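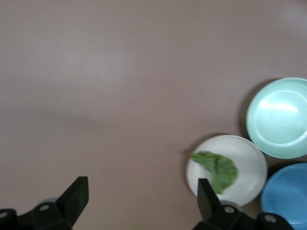 Wrist cam, fingers fully open, green vegetable on the white plate. Mint plate to the right, blue plate lower right.

May, 2:40 pm. Ralta bench, plate sorting task.

Spent the day on segmentation and the pre-grasp check. Planner is Vulbridge, same branch as before. Policy weights not touched.

Main problem is still plates that sit close together. The mask for the white plate leaks into its neighbors whenever the gap between rims gets thin. The concentric grooves make it worse, as the edge finder likes to lock onto a groove and call it the rim. I pulled 407 wrist frames with three plates in view and ran the current model over them. Rim fit was off by more than the tolerance in 70. Most of those were fits to an inner groove. The rest were glare.

Glare first. The white streak on the mint plate comes through as a separate blob, and the depth fill then puts a hole there. Added a saturation mask before the fill and grow it by three pixels. Holes are gone in the replays I checked. The pale patch on the tabletop is soft enough that the mask ignores it, so no change to the threshold for now.

For the grooves I changed the ellipse fit to keep the outermost candidate with a shadow arc next to it. The shadow on the upper left of each plate is a decent cue under this light. It will not hold if we move the lamp – wrote that in the config comments too.

Reran the same set. Bad rim fits down to 33. Left over are mostly plates cropped by the image border, where there is too little arc to fit. Anneli Miettinen suggests carrying the last good ellipse forward from the approach and only updating the center. Will try it.

Second item: finger occlusion. With the gripper open, the right finger tip covers the lower left of the white plate and sits in front of the vegetable. The static finger mask was made with the old calibration and is a few pixels low, so a strip of black was ending up in the object mask. Regenerated it at full open only. Half open and closed still to do.

Training set for the next segmentation run is 3,823 frames after dropping duplicates. Job is queued under Skuvudia.

To do:
Finger masks for other widths
Ellipse carry-over on approach
Log which rim candidate was picked, and the runner-up
Ask Anneli about the timestamp offset on the wrist stream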